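Dirnside Allotments & Kitchen Forum > Cooking > Crayfish: how long do you purge?

laizer_pond
Posts: 216
Good evening all. My neighbor has a license for the signal crayfish in the stream below Vallwood and he will bring me a bucket in May. I read that you must keep them in clean water before cooking, but every page says a different time. One says 4 hours, one says two days. English is not my first language, so maybe I misunderstand "purge". Is it only to wash them?

tharun_annamalai
Posts: 763
Welcome. Purge means they empty the gut, so it is more than washing. I keep mine 16 hours in a covered tub, with a little water and an air stone, and I change the water before I go to bed. Do not put salt in. Many people write that salt makes them clean quicker, but I tried it and I only lost some of them.

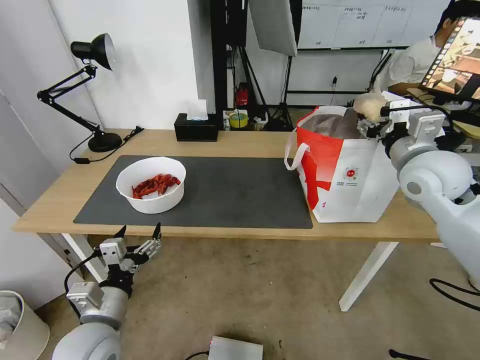
After that I boil in small portions, with dill crowns and a spoon of sugar in the water. When it comes back to the boil I give them six minutes, then they cool down in the liquid overnight. The heads I keep for stock.

allden_mick
Posts: 58
Sorry, but I don't agree with 16 hours. Pull the middle tail fin with a twist before cooking and the vein comes out. I have never purged and never had a complaint.

tharun_annamalai
Posts: 764
Mick, this works for ten pieces. For a full bucket my fingers say no. Also if you cook them whole for a party, the guest has to clean it at the table, and I find this not so nice.

laizer_pond
Posts: 217
Thank you both. And what do you serve with it? My wife wants rice, I want only bread and butter.

tharun_annamalai
Posts: 765
Bread, and mayonnaise with lemon. Rice is too much work when your hands are already dirty – but your wife should decide.

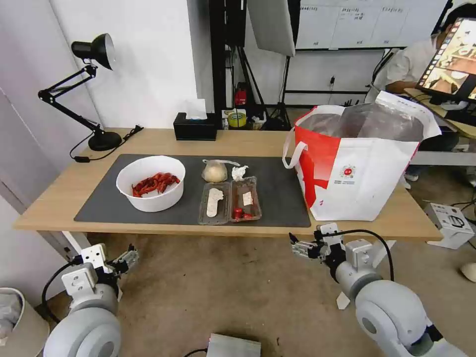 Crayfish in the white bowl, small things in trays next to it.

allden_mick
Posts: 59
Rice is fine. Fry it in the crayfish butter and he will change his mind. Still not purging though.

laizer_pond
Posts: 218
Then we make rice and bread. I will try half of the bucket with purge and half without, and I write here which one tastes better.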